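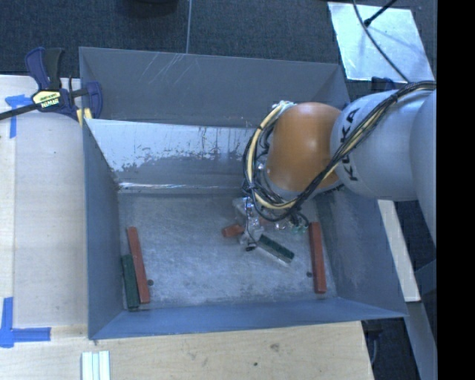 How long should I let the softener run before I trust the hardness reading?
Give it one full regeneration and then a day of ordinary household use. The first few readings after set-up tend to wander, and there is no need to change any settings on the strength of them.

Section 4: First Fill and First Regeneration

By now your Kobori softener should be standing level, with the bypass valve in the BYPASS position and the drain hose tied down at both ends. If you skipped ahead to get here (we understand, the plumbing section is a long one), please go back and check the drain hose before you go any further. A loose hose can whip around when the unit flushes.

You will need a bucket, a flashlight, two bags of salt pellets and one of the Udix test strips from the accessory pouch.

1. Lift the lid of the salt tank and take out the packing foam. There is a second piece underneath the float tube, and it is easy to miss.

2. Pour in clean water until it just covers the grid at the bottom of the tank. You only do this once. After today the softener refills the tank by itself.

3. Add the salt pellets. Fill to the lower line the first time and leave the upper line for later on, when you have a feel for how quickly your household goes through it.

Note: Please use pellets or crystals sold for water softeners. Rock salt is cheaper, but it leaves a muddy layer at the bottom that you will be scooping out by next March.

4. Plug in the transformer and wait for the display to show the time. Set the clock with the arrow keys and press OK.

5. Enter your water hardness. If you are on a town supply, the figure is usually printed on the water company's yearly report. If you have a well, dip a test strip in a glass of untreated water and match the color to the chart. Our own kitchen tap at the Wollbridge workshop comes out at 18 grains, so if yours looks high you are in good company.

6. Turn the bypass valve slowly to the halfway point and stop there. You will hear air moving through the resin tank — it can gurgle quite a bit. Wait until the sound dies down, then open the valve the rest of the way.

CAUTION: Opening the valve all at once can push resin up into the control head. If that happens, close the valve and turn to Section 9.

7. Open the nearest cold tap and let it run until the water is clear. A faint yellow tint at first is normal with new resin.

8. Hold down REGEN until the display starts to count down. The cycle takes a little under two hours. Stay nearby for the first flush and look over each fitting with the flashlight.

Setting the reserve

The Pleltmont control head keeps some water capacity in hand so that you don't run short before the night cycle. It leaves the factory set to 200 gallons, which suits most homes. Large families, or anyone who fills a big tub often, may prefer 1000. To change it, press MENU twice, scroll to RESERVE and use the arrow keys.

Note: Setting the reserve higher makes the unit regenerate more often and use more salt. Try the factory setting for a few weeks first.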